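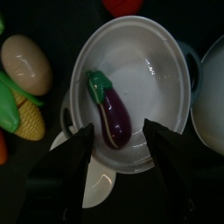 Coralie Rakena wrote to me last month to ask whether the Cakow Street toy library was ever going to open in the evening, and she said that if I gave her one more vague answer she would come down and prop the door open herself. So, Coralie, and everybody else who has been asking since spring: yes! Starting in December we're open late, until 8 p.m., and we've moved into the bigger room at the back of the Amen Building to do it.

I know a press release is supposed to sound like it was written by somebody in a suit. I run a toy library, I've typed this between returns, and I'd like the local papers to print it, so please trim wherever you need to.

The short version for editors: Ista Toy Library, which lends toys, puzzles and games to families in the Cakow neighborhood, has doubled its floor space, added late hours and dropped its joining fee. The collection now stands at 815 items. You can borrow up to 11 at a time and keep them for a month, and if you want them longer you call or email and we renew them, unless another family is waiting.

Now the longer version, which I like better.

We started out in a hallway. I mean that literally, we had shelves down one side of the hall at the old Siddiqui Hall and people had to turn sideways with their strollers. It was cozy and it was also a pain. If a family came in while another family was leaving, somebody had to back all the way up to the coat hooks. The new room has a proper counter, a rug big enough for story time, a sink (a sink!) and windows that open. The rent is a bit more than we were paying, and we've covered the first year with the summer yard sale and a very generous gift from a family who asked not to be named.

Late hours were the thing people asked for most. A lot of parents around here get off work at five or later, and by the time they'd picked up the kids we were already pulling down the blinds. Grandparents have been doing most of the borrowing for them, and bless them for it, but it's nice for the kids to come in and pick for themselves. My own two never once wanted the toy I'd have picked.

What goes out the door? Pretend food, mostly. I could lend the play kitchen stuff every single day of the year and still have a waiting list.

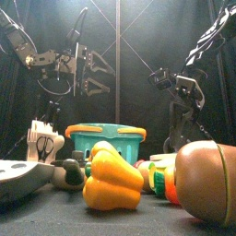
After that it's train track, then the marble runs, then floor puzzles. Board games are slower, though they pick up when the weather turns and everyone's stuck inside. We also have a shelf of toys for babies under one, and a shelf of switch toys and easy-grip things for kids who find small parts hard to manage. That second shelf is still short on choices, and it's where I'd most like donations to go.

About donations, please read this bit before you load up the car. We're happy to take clean toys with all their pieces, puzzles you've put together at least once to check, and games with the rules still in the box. We can't take stuffed animals, bike helmets, car seats or anything that runs on a charger you've lost. Bring things in during open hours and hand them to a person. Bags left on the step get rained on, and then I have to throw them out, and then I'm sad.

If a piece goes missing while you have a toy at home, tell us and don't lose sleep over it. We keep a jar of found bits on the counter and it's amazing what comes back in the toe of a rain boot. There's no fine for lost pieces and there won't be one. We do charge a small late fee after 2 weeks overdue, mainly so the next family gets a turn.

To join, stop by with something that has your address on it. A bill is fine. It takes a few minutes, and your child can look around while you fill in the card. Grandparents, foster parents, sitters and home day cares can all have their own cards too.

We'll have cider and cookies out on our first late evening, and the story rug opens at 6 p.m. Reporters and photographers are welcome, but please check with parents before taking pictures of the kids. For interviews, leave a message at the front counter and I'll call you back, most likely after bedtime.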